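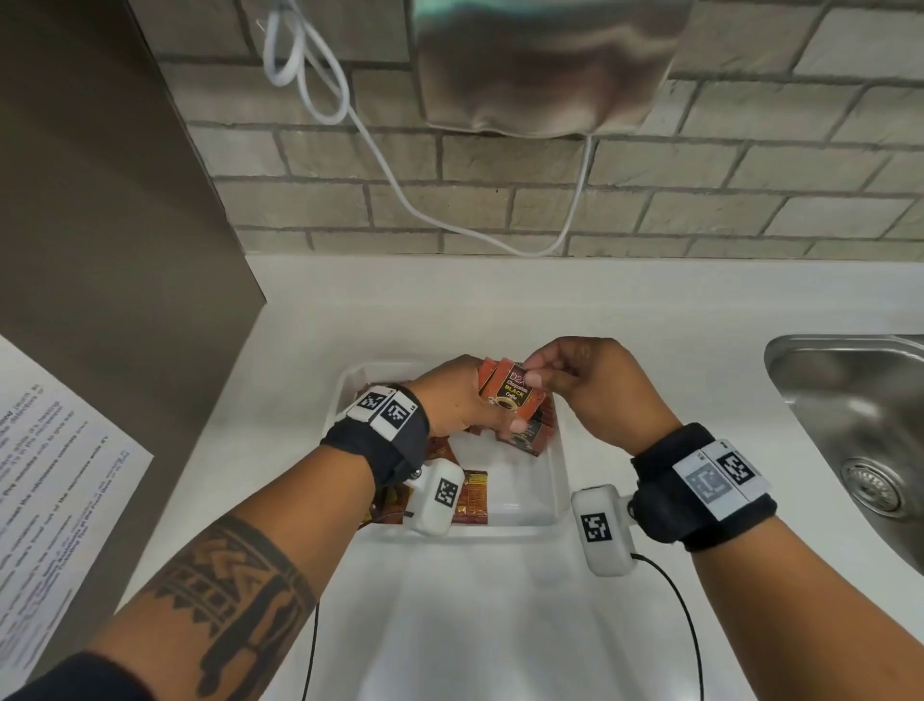
*Sorting the coffee sachets in the white tray. Black coffee in front, the rest still mixed.*

## The coffee tray at Güler

Güler is a small guesthouse in Ornbridge, with 14 rooms and one shared kitchen on the ground floor. I keep this gallery page for the kitchen, because many guests write to me and ask how we organize the small things: the sugar, the tea, the spoons, and of course the coffee. This entry is about the coffee. I added it on 9/22/18.

We do not have a big coffee machine. We have a kettle and we have sachets. Guests take one, pour the water, and go out to the terrace. It is a simple system and people like it, but the sachets become mixed very quickly. Somebody looks for a sweet one, moves all the others to the side, and after two days the tray is a small mountain.

**The tray.** White plastic, rectangular, with a raised rim. I prefer it to the basket we used before, where the thin sachets went through the holes. The tray is easy to wash and it fits on the counter next to the kettle. During sorting I like to keep one part of it free, so that there is a place to put the finished stacks.

**The black coffee.** It is the orange-red sachet with a dark border and a cup of coffee printed near the bottom. The word BLACK is in yellow letters and you can read it from the other side of the kitchen. Guests who get up early want this one, so it goes to the front of the tray.

**The others.** There are brown, red and gold ones too. The colors are close to each other, and in the evening light it is easy to make a mistake. I read the name on every sachet before I put it in a stack. It is slow in the beginning, then the hands learn it.

**How we make the stacks.** Take a few of the same kind in one hand, straighten the edges, and pull out the wrong ones from the top with the other hand. All the printed sides must look in the same direction. A stack that is too high falls down when the first guest touches it, so we make low stacks and fill them again more often.

**Where they come from.** We order from Kundetden, a wholesale shop near the bus station. In May they changed the boxes, and now each box holds 90 sachets. Three boxes are enough for a normal month. The order number for the mixed box is 1549, if you also buy there and want the same selection. The open box stays in the cupboard under the counter, and the closed ones go to the storage room.

If a sachet has a small hole or a wet corner, please do not return it to the tray. Put it in the trash and take another one.

The tea drawer has its own page in the Niser album, together with the sugar jars. I still need to write the text for the spoons.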